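How Do You Teach a Robot to Sort Buttons?

Have you ever watched a parcel trundle along a conveyor belt, or your shopping glide towards the till? The belt doesn't wait for anybody. If you want something off it, you have to look, reach and grab, all while the thing you want is sliding away from you. You can do that without thinking. For a robot it is a really tricky job, and the people on a project called Skudis have been working on it for months!

What kind of buttons?

Not the ones on your coat. These are push buttons, the chunky sort you press to start a machine or to stop one. Each has a coloured cap at the front, the part your finger pushes, and a block at the back where the electrical bits live. The colour matters a lot. If you were building a control panel and somebody handed you a red button when you had asked for a green one, you could end up with a very muddled machine.

So the job sounds simple. Buttons come along the belt, the robot picks them up and each one goes into the right bin. A four-year-old could learn it in an afternoon. Why is it so hard for a robot, then?

The old way: a very long list

For years, most factory robots worked from a list of exact instructions. Move the arm forward this far. Close the fingers. Lift. Turn. Open the fingers. A robot like that is brilliant at doing the same thing over and over, as long as the world stays exactly the same.

Now turn one button sideways. Oh dear! The fingers close on thin air, and the robot carries on as if all was well, dropping a big handful of nothing into the bin. You could add another line to the list for sideways buttons, and another for upside-down ones, and another for two buttons squashed together, but you would be writing for the rest of your life.

The new way: show, don't tell

Think about how you learned to tie your shoelaces. I bet you didn't read a list. Somebody showed you, you had a go, you got in a tangle, and they showed you again.

The Skudis team teach their robot in much the same way. It's called learning from demonstration. A person steers the robot's arms through the whole job, and a computer saves everything: what the cameras saw, where the arms were and how far the fingers were open. One go from start to finish is called an episode. Then they do another one. And another!

Afterwards all those episodes are fed to a computer program called Na (yes, just two letters, and it's a lovely short name to type). Na looks for patterns. When the picture looks like this, the arm usually moves like that. When a button is lying at a slant, the hand usually turns to match. Na was never given a rule about slanting buttons. It worked one out from the examples, which I think is wonderful.

How many goes does it take?

The team wanted to find out, so they ran an experiment. First they trained Na with only 20 episodes. It was hopeless, poor thing. It could find the belt and it waved its fingers in a hopeful sort of way, but it kept shutting them too early.

Then they trained it again with 250 episodes, and tested it with 100 buttons it had not met before. This time it put 79 of them in the right bin. Hooray!

That left 21 that went wrong, and those were the ones the team got most excited about. They watched every single miss in slow motion. Quite a few happened when two buttons were close together and the robot tried to grab both. Others happened when a button was lying in a way that hardly ever turned up in the episodes.

Why the mess is on purpose

So the next batch of episodes had to be more muddled. If you only ever practised catching a ball thrown gently from the front, you'd be in trouble the first time one came from the side. Na needs caps pointing left and caps pointing right, buttons by themselves and buttons in pairs.

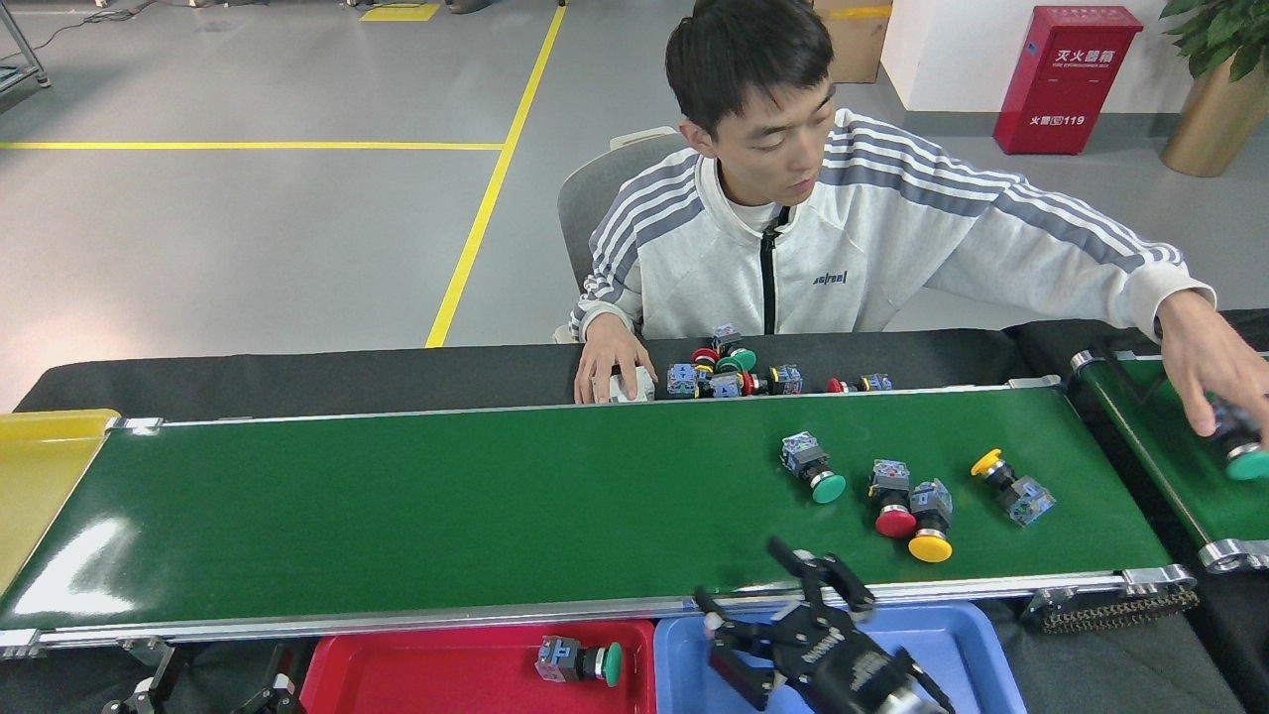 Somebody has to do all that muddling, and a robot can't set up its own practice yet. A person sits by the belt, puts the buttons out, and mixes up the places and the directions so that no two episodes match. It takes a lot of patience. You have to be a bit sneaky as well, as people are surprisingly bad at being random. We all have favourite spots! The team found that after lunch the buttons kept landing in the same few places, so now they swap over every 4 episodes and a fresh pair of hands takes a turn.

What comes next?

In August the team will try the same lesson on a different robot, called Traveck, which has longer arms. Will Na have to start all over again, or will it remember some of what it learned? They don't know yet, and that's the best part of doing research. After that they want to try a faster belt, which they have nicknamed Flotent.

Try it yourself

You can be the robot! Find a friend, a handful of bottle tops in different colours and a long strip of paper. Your friend pulls the paper slowly along the table with the tops riding on it, and you have to sort them into bowls by colour, using only your thumb and one finger. Now shut one eye. Now wear a thick glove. Keep a note of how many you get right each time, and look hard at the ones you miss. Were they close together? Were they near the edge? Swap places and see if your friend misses the same ones.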